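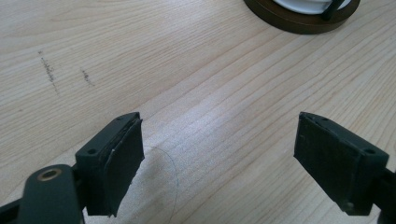 Table top, pale wood, grain running on the diagonal.

Bemgate Shared Workrooms
Furniture and Fittings Group
Minutes of the meeting held on September 29, 2018, in the ground floor workroom

Present: five members of the group, one representative of the day users, one of the evening users. Apologies were received from two members. The chair of the previous meeting took the chair again and the minutes were kept by the group's secretary.

1. Minutes of the June meeting

Agreed as a correct record with one change. Under "Storage", "upper shelf" should read "lower shelf". The upper shelf is fixed and was never proposed for removal.

2. Matters arising

2.1 Felt pads for chair legs. Fitted to all chairs in the ground floor room. The pads on the stacking chairs have started to slide off when the chairs are dragged. The screw-on type was suggested. One packet to be bought and tried on the worst chairs before more are ordered.

2.2 Blind on the north window. Still sticks at half height. The supplier has been written to twice. Carried forward.

2.3 Lamp over the sink. Replaced. Closed.

3. Work tables: condition and surface

3.1 The group looked at the tables in the ground floor room before the meeting opened. The wood is a light blond, between cream and pale tan, with long fine grain lines. The colour has kept well on the tables away from the window. The two nearest the window have yellowed, most clearly where a cutting mat used to lie.

3.2 Finish. The tables were last oiled by the group in the spring of the previous year, using the Salazar hard oil, two coats. Day users report that water now soaks in at the front edges within a few minutes. Evening users have not noticed this but agree that mugs leave rings. The choice put to the meeting was to oil again with the same product or to change to a water-based varnish.

3.3 Points made for oil: small areas can be repaired without stripping the whole top; the group already knows how the wood takes it; the colour change is slight. Points made for varnish: harder wearing under tools and less upkeep. It was noted that varnish on a top already oiled would need heavy sanding first, and that the dust could not be kept out of the adjoining room.

3.4 Agreed: oil. Two thin coats, rubbed in along the grain, with the surplus wiped off after 10 minutes and a night between coats. Light sanding by hand beforehand, fine paper only, always with the grain. No power sander to be used on the tops.

3.5 Cost. The quotation from Kivport for oil, paper and cloths is £434, delivered. A second quotation, from Irnport, was lower but left out the cloths and gave no delivery date. Agreed to accept Kivport.

4. Wiping down and loose fibres

4.1 Hairs and threads on the tables were raised by the evening users. A single dark hair or thread is plain to see on wood this pale, and if one is left on the surface during oiling it will set into the coat. This happened on the table by the door last time. The mark is still there and will have to be sanded out.

4.2 Dry dusters were thought to be part of the trouble, as they move fibres from one end of the top to the other. Slightly damp lint-free cloths to be used from now on, wiping in one direction along the grain and shaking the cloth outside. The old yellow dusters to be withdrawn.

4.3 On oiling days the tops are to be wiped, left for 60 minutes with the windows shut so that dust can settle, and wiped once more before the first coat. Wool jumpers not to be worn for the work. One member asked that this be recorded as advice only — it was so recorded.

4.4 Used oil cloths must be laid flat outdoors to dry before they go in the bin. They can heat up and catch fire if they are left screwed up. A notice to this effect will be put inside the cupboard door.

5. Use of the tables

5.1 The present rule is that nothing is cut, glued or soldered directly on the wood. The day users' representative asked whether the rule covers clamps. The meeting took the view that clamps may be used if a scrap of board or thick card is placed under each jaw. The wording on the wall sheet to be changed.

5.2 Heavy items should be lifted across the table and not pushed. Several of the tops have short dents near the middle, too deep to sand out. Steaming with a damp cloth and a warm iron was suggested. To be tried on one dent, on the underside if a suitable one can be found.

5.3 A proposal to cover all tables with clear plastic sheet was discussed and not carried. It traps grit and makes the surface slippery.

6. Budget

6.1 The balance for furniture and fittings stands at £2,084 before the purchase agreed at 3.5. No other large spending is expected before the new year. The blind may need to be replaced if item 2.2 is not settled, and the group wishes to keep enough in hand for that.

7. Any other business

7.1 The key to the tall cupboard is stiff. Graphite to be tried, not oil.

7.2 The broom is missing from the ground floor room. Members to check upstairs.

8. Actions

Order oil, paper and cloths from Kivport — secretary
Buy one packet of screw-on pads — day users' representative
Write a third time about the blind — secretary
Amend wall sheet on clamps — chair
Notice on oil cloths, cupboard door — evening users' representative
Test steaming on one dent — any member present on the first oiling day

The date of the next meeting will be set once delivery of the oil has been confirmed.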